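Questions people keep asking about the Clallari sorting fault, collected in one place so I can stop answering them by email. If you were promised a shorter version by Riaan Xaba, he hasn't written it.

**What went wrong?**

The Clallari software released blocks early. It would log a block as delivered to its basket when the gripper had let go somewhere over the table, then move on to the next one. No alarm, no retry. The log for the worst batch claims 268 clean placements. Lerato Le Roux went through the recordings by hand and disagreed with 16 of them.

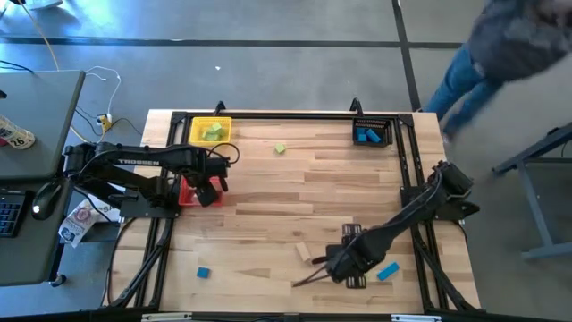 *Photo: Lesego Adams / Pradgate workshop*

**Isn't 16 out of 268 quite good?**

That's what Jisden told us. I don't mind an arm that misses. I mind one that misses and writes down that it didn't, because then every other number in the file is worth less. Ask me again when the log and the table agree.

**Was anyone hurt?**

No. Dineo Mabaso did get a fright on a Saturday when the right arm set off again after she had pressed pause. Pause holds the task queue, and it leaves the motors powered. The manual explains this on page 9, in a footnote.

**So what should I press?**

The red stop button, every time, before any part of you goes over the rails. Treat pause as a way of stopping the clock and nothing more.

**Has the cause been found?**

Jisden says finger calibration. Their theory is that the software loses track of how far the fingers have closed and takes a loose hold for a firm one.
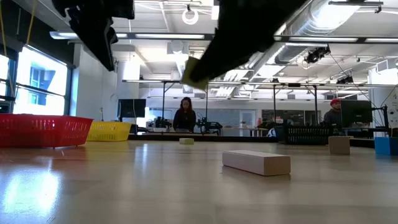

Calibration is a convenient answer, as it makes the fault ours. We recalibrated both arms in July with Jisden's own procedure and the false entries carried on. Palesa Joubert thinks the shape of the block matters more, and I'm inclined to listen to her. A long bare-wood bar like the one lying nearest is a different job from the small cube over on the right, yet the settings file gives both the same grip. She has asked for separate settings — we are still waiting.

**Didn't the update fix it?**

Version 2 changed the wording on the status screen. "Delivered" became "Delivery complete". If it changed anything else, the release notes keep it quiet.

**Can I trust the block count on the screen?**

Not for anything you intend to quote.

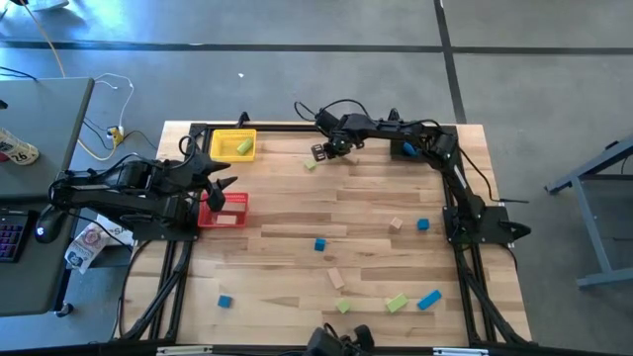

The screen counts releases and calls them deliveries, so we now do a table check after each stop and write the result in the paper book. It takes a minute. Look in each basket first: one light green block in the yellow, one beige in the red, and that goes down as two in. Then the loose ones, which here come to ten. If the book and the log differ, the book wins and the batch gets marked as disputed.

**Will you be swapping the software?**

Sithole have offered us a trial of theirs. Their demo was very smooth, and so was the last one I sat through. They can have the same blocks, the same baskets and Lerato with the recordings.

**Who do I tell if it happens again?**

Dineo, on the same day, with the batch number and the time of the stop. Please leave the blocks where they fell until she has seen them.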